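Coursework > Design and Making > Student Reports > Baskets

The Basket Project: What I Learned About Rims, Weaves and Carrying Vegetables

Stela Hodoroagă
February 23, 2026

How I ended up with baskets

My first idea for this project was chairs. I had a whole page of chair sketches, and then I priced the cane and that was the end of chairs. My aunt keeps her onions in a wicker basket that's older than me, and I was staring at it over winter break and realized I had no idea how the edge was held together. So I went with baskets, and I'm really glad I did (my fingers are less glad).

The question I set myself was pretty simple: what makes a basket good for carrying and storing vegetables? I wanted to look at the rim, the wall and the shape, and then weave a small one myself to see which parts are hard.

What I read and who I talked to

The most useful thing I read was a craft booklet by Hauksdóttir from the department shelf. It has very plain drawings of every border she knows, and she's strict about soaking times. I also spent an afternoon at Zorkach, a shop that sells kitchen and storage stuff, where they let me handle everything as long as I put it back. I kept a sketchbook of close-ups and wrote notes next to each one. The cheapest basket I liked in there had a stapled edge, and you could feel the staples with your thumb. I put it back.

The rim

I thought the rim was decoration. Wrong! It's where your hands go, so it takes most of the rough treatment, and it also hides and locks the ends of all the uprights. A plain rim is a couple of strands laid flat and wrapped. A braided one uses several strands plaited together, so it ends up much thicker than the wall under it.

The basket I keep coming back to in this report has a braided rim, and it's a chunky one. The twists bulge outward on one side and there are deep shadows down in the grooves between them. Next to that the wall looks almost like paper. I drew that rim four times before it stopped looking like a loaf of bread.

In my own basket I tried the three-strand version from the booklet. The first few inches were fine. Then I lost track of which strand was going behind, and the braid went flat for a bit before it picked up again. If you know where to look you can find the spot. I've decided to leave it.

The wall

Two things matter here, how tight the weave is and which way it runs. Horizontal rows are the ones I find easiest to understand, since you just go around and around and push each row down on the last. A diagonal pattern is fussier because the strands cross at a slant, and if one is pulled too hard the whole thing leans.

Some baskets mix the two, and I love that. Ours has flat, narrow strands in a tight diagonal pattern across one part of the wall, and then horizontal rows stacked up where you look down the inside. The little openings between the rows line up in columns of pale dots, very neat – I couldn't get mine to line up like that at all.

Those gaps are useful too. Vegetables that sit in a sealed box get damp and sad. An open weave lets air through, and dirt drops out of the bottom, so you do want a tray or some newspaper under it.
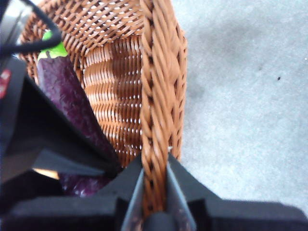

The shape, and the eggplant question

A rounded, deep basket is great for long vegetables. An eggplant can lie diagonally against the curve of the wall with its green cap up at one end, and it doesn't roll much. In a flat tray they go all over the place. The trouble with deep is that whatever is at the bottom gets forgotten and squashed, so I'd put potatoes in first and anything soft on top.

I also like how a dark purple skin looks against caramel-colored wicker, which isn't a scientific finding, but my instructor said I could have opinions as long as I labeled them. Opinion!

Making my own

I used round reed, a bucket, clothespins and an old towel. Soaking took longer than I planned for and I started too early, so the first strands cracked at the bends and I had to pull them out. After that it went better. My wall is wobbly on one side and the base rocks a little, but it holds 12 onions and I've carried it up and down the stairs with no disasters.

What I'd change

I'd start the rim with longer ends. I ran out twice and had to splice, and splices in a braid show. I'd also like to try flat strands next time, in September if I get into the second studio class. And I want to test how much weight a wrapped rim takes compared with a braided one, which I ran out of time for – my drawings for that are at the back of the sketchbook if anyone wants to pick it up.

Related reports

Stools That Stack (and One That Didn't)
A Folding Crate for the Nirker Market Stall
Rope Handles: Three Knots Compared
Repairing a Cane Seat at Home

Contact the Inbridge student workshop | © 2026 Inbridge | Back to top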